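Vinia bench, ticket 745: handover success drops when the wrist view and head view disagree
Status: closed, with one open item
Component: Katsaros policy, two-arm handover and hold tasks
Opened by: Boonmee Wattanapong

Summary of the report as first filed: the policy trained on both camera streams does worse than the one trained on the wrist stream alone. We expected the reverse. The gap shows up on holding tasks and on the close-approach task, where the two end effectors come within a short distance of each other over the table. It does not show up on single-arm picks.

The wrist camera still gets a good deal besides the object once a tool is in the fingers, as on the drill hold.

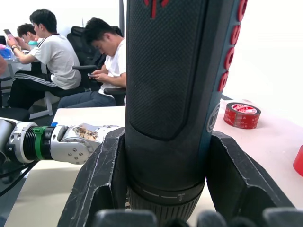 Reading time: 4 min

2022-06-27
Ran the baseline again before touching anything. Same seeds, same checkpoint, 20 trials per condition. Wrist only: 14 successes. Wrist plus head: 9 successes. So the result in the report holds up and the rest of this log is about why.

First guess was exposure. The wrist camera looks out past the tool at a bright white wall, and I thought the auto exposure might be pulling the object dark. Locked exposure on both cameras and reran. No change in either condition. Ruled out.

Second guess was background motion. People sit behind the table during collection, and the wrist view picks them up to the left of the grip. I masked everything above the table line in the wrist stream and retrained the small model. Wrist only lost one success and the combined policy stayed where it was. Ruled out as the main cause. The masked model is saved under Trondier in case somebody wants it for the background study.

Next entry
Checked the timestamps. This should have been the first thing. The Bundard logger stamps the wrist frames when they leave the camera and the head frames when they are written to disk. Under light load the difference is small. With both arms running and the hand reporting its joint states, the head frames end up stamped late, and the delay is not constant. It drifts upward through an episode and resets when the buffer is flushed.

A single-arm pick is slow enough that the policy can live with this. A close approach is not. By the time the gripper is near the hand, the head frame shows the arms where they were several steps earlier, and the wrist frame shows them where they are now. The policy gets two answers to the same question during training and seems to settle on something in between.

Test for this: took 900 training episodes and restamped the head frames by matching arm motion in the image against the joint encoders. Retrained from scratch with the same settings. The combined policy went to 16 out of 20 on the drill hold. Wrist only was left alone as a control and came back at 14 again.

Next entry
Looked at the close-approach task by itself, with the restamped data.

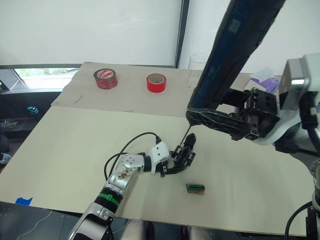 Error on this task is measured at the point of nearest approach between the two end effectors, using joint states and the calibrated base transform. It is not measured from images. With the old stamps the error was largest along the camera's depth direction, and the restamped model brought most of that down. What remains is mostly sideways. The thin black rod out of the gripper's lower tip is the part that matters for the nearest-approach point, and the kinematic model we load still ends at the finger blocks. Any tilt in the rod goes straight into the sideways error. I added a fixed tip offset to the model file and the remaining error got smaller, but the offset has to be measured again each time the rod is refitted.

Also tried feeding the head stream at half rate to see if fewer late frames would help without restamping. It helped a little on the hold and made close approach worse. Not recommended.

Resolution
Logger changed to stamp both streams at capture. Old episodes need the restamping script run once before they are used for any two-arm training. It writes to a new folder and leaves the originals alone. Do not mix restamped and original episodes in one run. I did that by accident in the first retrain and had to throw it out.

For anyone citing the March comparison: the statement that adding a head view hurts handover should be withdrawn. The single-arm numbers from the same comparison can stay. I have put a note at the top of that report pointing to this ticket.

Still open: tip offset is typed in by hand. It should be read from the tool file at load. Moved to its own ticket and assigned to me.

Boonmee Wattanapong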